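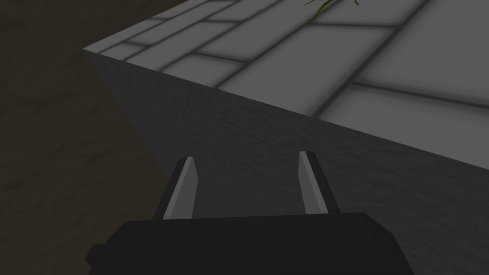
What stops a simulated two-arm robot when one arm reports a collision?
The supervisor process stops it. Both arms share one hold signal, so a contact flag on either side should freeze both within one control cycle.

Fundoditz boards > Simulation > Faults and safety

fleser_ctl
Posted April 26, 2021

The answer at the top is from the Fundoditz FAQ, and it's what I expected to see. It is not what I get. Setup is the stock two-arm model in the cluttered room set, Denix controller, Quinlan physics backend. I run a reach task with random start poses. On 8 runs out of 100, the right arm raises a contact flag and holds, and the left arm keeps going to its last target. The log shows the flag at step 693. The left arm is still getting velocity commands at step 702, which is 9 cycles late.

No hardware is involved yet. The same supervisor is supposed to go on the real pair at Fleserport in September, so I'd like to understand this before then.

oddparity
Is the hold late on the left arm, or does it never arrive? Those are two different faults. Post the supervisor log with timestamps, both channels.

fleser_ctl
Late. It arrives at 702 and the arm stops cleanly after that. I went through all the failed runs last night and the delay is the same in every one. If it were network jitter I'd expect some spread.

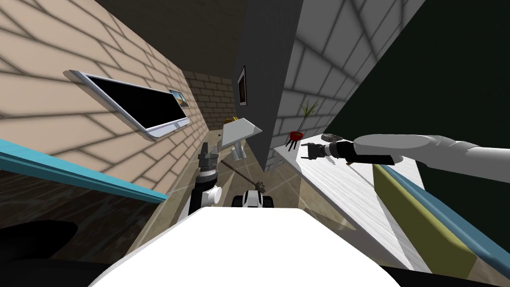

The other thing they share is that the right arm is working close to a surface when the flag comes up. Runs where the flag comes up in open space stop both arms on the same cycle. I can't see why the location of the contact would matter to the supervisor, but the pattern holds.

tarn_wheel
It matters if you have contact filtering on. Denix debounces contact with static geometry and doesn't debounce self-collision. The local arm acts on the raw flag and the supervisor gets the filtered one. Look for the debounce window in the config. I would bet it's set to 9.

fleser_ctl
It is set to 9. I never touched that file, so it must be the default.

oddparity
Then this is configuration and the thread can be closed. Set it to zero.

Digby McPhee
I disagree with closing it, and I disagree with zero. The filter is there for a reason. With Quinlan you get single-step contacts whenever two meshes rest against each other, and with no debounce the robot will hold every few seconds. We tried that and lost most of a week to false stops. People then start raising the force threshold to get work done, and you end up with something less safe than you had.

The actual fault is that one flag has two paths with different timing. A stop signal should have one source. Either both arms act on the raw flag or both act on the filtered one. 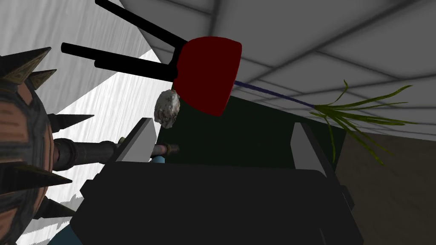

I'd also check what happens when an object is not resting on anything. Loose props with bad collision meshes can produce contacts that come and go faster than the window. In that case the filtered flag never goes high, the local arm holds, and the supervisor never hears of it. Your 8 late stops are the mild version. A missed stop would be worse, and a test that only counts late ones won't find it.

oddparity
Nobody ships hardware with simulator props in the workcell. I still think you're tuning for a physics artifact.

Digby McPhee
A gripper that brushes a cable gives the same signal – short pulses, no sustained contact. The artifact is useful here.

fleser_ctl
Reran the batch with the supervisor subscribed to the raw flag and the filter left alone for logging. No late stops in 100. There are more false holds than before, as predicted, all of them single-step contacts.

I haven't tested the pulsed case. I need to write a contact generator first, as waiting for it to come up at random will take too long. I'll post the script in this thread when it runs.

tarn_wheel
Log the raw flag and the hold output on the same clock when you do. The Denix logger stamps them separately by default, and it can hide a one-cycle slip.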